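Report to the Strömberg Fund on the Keneo reading groups
Prepared by Athina Spanos, Niltiso parish office
Sat 2 May

Dear friends,

I send you the report on the second half of our grant. I apologise that the attendance sheets come in a separate letter, our scanner made them too dark and I had to copy them by hand.

The Keneo groups began in autumn as a simple plan: people from our church and from the chapel in Flurkach read one short letter of the New Testament together, slowly, over a whole season. We chose James. Some of our older members wished for Romans, but James is shorter and for a first attempt I still believe it was the right choice. We have finished chapter four and we will complete the last chapter before the summer pause.

At present 50 people come regularly, in the two places together. In Flurkach the group is smaller but more faithful, also when the weather is bad. In Niltiso we lost several members after Christmas and received new ones in Lent, so the leader had to go back and repeat the verses on the tongue in chapter three. This cost us two evenings. The new members were grateful, the others were patient with it, mostly.
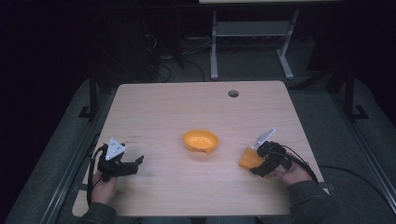 The most difficult discussion was on chapter two, faith and works. Several people grew up with the teaching that these two must be kept strictly apart, and they were troubled to hear James say that faith without works is dead. We had planned one evening for it and we used three. I asked our leaders not to close the question too quickly. One lady told me afterwards that she had been afraid of this chapter for many years, and that she now reads it at home with her husband.

On the printed material: we ordered 123 study booklets, and 14 remain in the cupboard. The first printing had a mistake on the page for chapter one, where two verses were exchanged. The printer corrected it without charge but the delivery was late, and in that week we read from our own Bibles, in four different translations. The leaders liked this so well that they now do it once a month.

What did not go as we wrote in our application is the training for new leaders. We promised you two training days and we held only one. The second was moved because of a funeral, and then we could not find a date which suited both churches. It is now planned for the end of May in Flurkach. The money for this day is not spent and stands on its own line in the accounts.

For the young people we also hoped for more. They come to the meal and then many of them go home before the reading. We have tried to put the reading first and the soup after, and for the last month this is a little better. I do not wish to make a promise to you about it yet.

I would ask your agreement on one small change. We would like to use what is left from the travel budget for large-print booklets, as the present letters are too small for some of our readers. Please let me know if a short letter from our church council is needed for this.

With thanks and greetings from both churches,

Athina Spanos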